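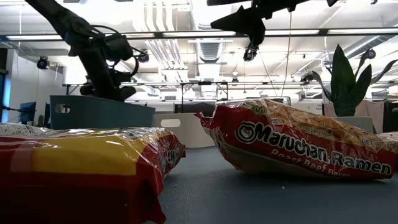 Ballow Recovery Residence
Room and Common Area Safety Inspection, with Reviewer Comments
Date of inspection: 11/24/18
Form 2568
Inspected areas: first floor, second floor, medication room, rear porch
Result: Passed with corrections

This checklist is completed twice a year, in April and again in the fall, for every residence operated under the Mudaliar alcohol recovery program. Items are marked Yes, No, or N/A. Any item marked No must carry a comment and a date by which the correction is due. Residents are to be told of the inspection beforehand and may be present while their rooms are checked.

Section A. Alcohol and Alcohol-Containing Products

A1. No beverage alcohol on the premises. Yes.

A2. Mouthwash, hand sanitizer, and cough syrup are alcohol-free or held by staff. No.
Comment: One bottle of mouthwash containing alcohol was in the second floor bathroom cabinet. It was removed and logged. The resident supply list given out at intake says only "mouthwash" and should be reworded.

A3. Cooking extracts and cooking wine kept out of the kitchen. Yes.
Comment: Vanilla extract has been replaced with the powdered kind, as asked for in the last review.

A4. Cleaning products stored in a locked closet. Yes.

A5. Products labeled "non-alcoholic" (beer, wine) not permitted. Yes.
Comment: House rules in the Dirley building allow these on a case-by-case basis. Ballow does not. The two sets of rules should not be posted side by side on the shared bulletin board.

Section B. New Residents and Withdrawal Monitoring

B1. Medical clearance on file before move-in. Yes.
Comment: The residence does not provide detoxification. A person who is still in withdrawal must be referred to a medical provider.

B2. Symptom sheet posted in staff office. Yes.
Comment: The sheet lists shaking, sweating, headache, nausea, poor sleep, and anxiety. It also states that seizure, confusion, fever, or seeing or hearing things that are not present requires an immediate call to 911. The second part is in smaller type than the first. Reprint in the same size.

B3. Night checks recorded during the first 7 days of residence. No.
Comment: Checks were recorded for all current residents except on two nights, when the page was left blank. Staff stated that the checks were made. A check that is not written down is counted as missed.

B4. Emergency telephone numbers posted at each phone. Yes.

B5. Relapse response steps known to staff on duty. Yes.
Comment: Both staff members were able to state the steps without the binder.

Section C. Medication Room

C1. Door locked when unattended. Yes.

C2. Counts match the log. Yes.

C3. Expired medication separated and scheduled for disposal. No.
Comment: Expired items were separated but no pickup had been arranged. To be corrected within 30 days.

C4. Opioid overdose reversal spray on hand and within date. Yes.
Comment: Stored outside the locked room, as required, so that anyone in the building can reach it.

C5. Refrigerator temperature recorded daily. N/A. No refrigerated medication is held at present.

Section D. Fire and General Safety

D1. Smoke and carbon monoxide alarms tested. Yes.
Comment: The alarm in the upstairs hall sounded on the second press of the button. Replace the battery.

D2. Exits clear. No.
Comment: A bicycle was leaning against the rear porch door. Moved during the inspection.

D3. Fire extinguishers tagged and mounted. Yes.

D4. Smoking limited to the marked outdoor area. Yes.

D5. Handrails secure on all stairs. Yes.
Comment: Loose at the April inspection. Repaired by Mudo Building Services, invoice on file.

Section E. Resident Rights and Records

E1. Grievance form available without asking staff. Yes.

E2. Resident files locked. Yes.

E3. Meeting schedule current. No.
Comment: The posted schedule still shows the summer hours for the evening group. New residents have been arriving before the door is opened.

E4. Room searches recorded with reason and outcome. Yes.

Corrections Required

A2, reword intake supply list: 30 days
B2, reprint symptom sheet: 7 days
B3, complete night check records: immediately, with weekly review by the house manager
C3, arrange disposal pickup: 30 days
D1, replace hall alarm battery: same day
E3, post current schedule: 5 days

Written confirmation of each correction is to be sent to the Mudaliar program office. A copy of this form remains in the staff office binder and may be read by any resident on request.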